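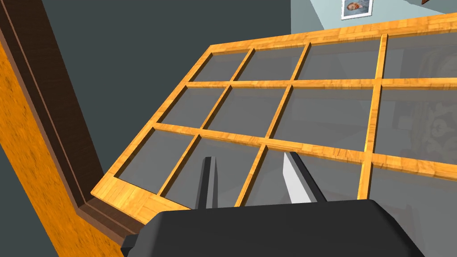 ## 4. Fitting the secondary glazing film

Read this section before opening the Dimura film pack. The film can be fitted once only.

1. Wash the inside of the glass with plain water and a drop of dish soap. Dry it with a lint-free cloth.
2. Wipe the wooden frame with the alcohol pad from the pack. Leave it for 3 hours.
3. Measure each opening at the top and at the bottom. Use the larger figure and add 2 inches.

 **Note:** Rolls marked 311 are for frames up to 600 mm wide. For wider frames, order the Kekana roll.

4. Press the tape to the face of the frame, starting at a top corner. Do not stretch it.

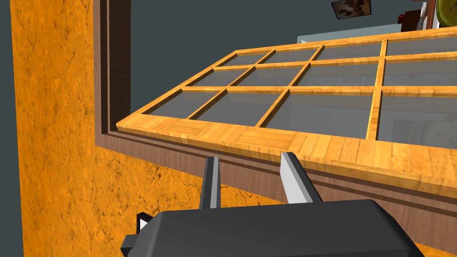 5. Peel the backing from the top strip and hang the film. Smooth it down by hand, then peel the two sides and the bottom.
6. Set a hair dryer to medium and work from the corners inward until the creases are gone.

**Caution:** Keep the dryer moving. Film held under heat in one spot will split.

**Caution:** Do not cover a window that serves as a fire exit.

To remove the film in spring, warm the tape and pull it slowly along the grain. Tape left on painted wood past one season may lift the paint.

Section revised Jan 23, 2020, J. Bielecka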